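Qui sommes-nous

Plavon est un centre de formation et d'essais consacré à la manipulation robotisée. Établi à Bremness, il accueille des stagiaires en formation initiale et continue, ainsi que les équipes techniques d'entreprises partenaires, parmi lesquelles Domínguez et Sivumov.

La sécurité tient dans notre organisation une place particulière, qui s'explique par un incident survenu au mois de mars. Au cours d'un exercice, une pince s'est refermée sans commande à la suite d'un faux contact dans son câble d'alimentation. Un stagiaire a été légèrement blessé au doigt. L'enquête interne a établi que le défaut avait été signalé 3 fois au cours des semaines précédentes - sans que le matériel soit retiré du service.

La direction a suspendu les exercices pendant 40 jours et fait contrôler les 199 câbles du parc. 5 d'entre eux ont été mis au rebut.

Pinces tenues à la main, sur plateau de bois clair

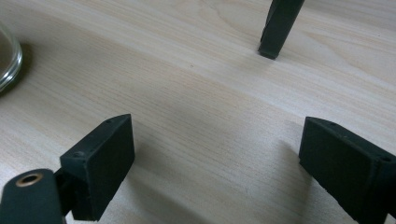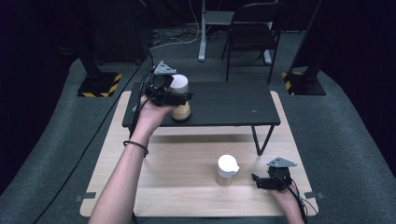
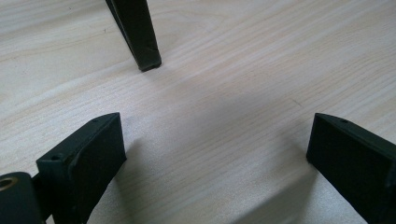
Le règlement révisé est entré en vigueur le 29/11/2024. Tout signalement entraîne désormais l'immobilisation immédiate de l'appareil concerné, et sa remise en service requiert la signature d'Ilaria Caputo, responsable de la sécurité des ateliers. Les câbles sont vérifiés avant chaque exercice et les résultats consignés dans un registre ouvert aux stagiaires comme aux partenaires.

Le rapport d'enquête est remis à chaque nouvel arrivant - personnel ou stagiaire - avec le livret d'accueil. Il peut également être consulté au secrétariat, sur simple demande.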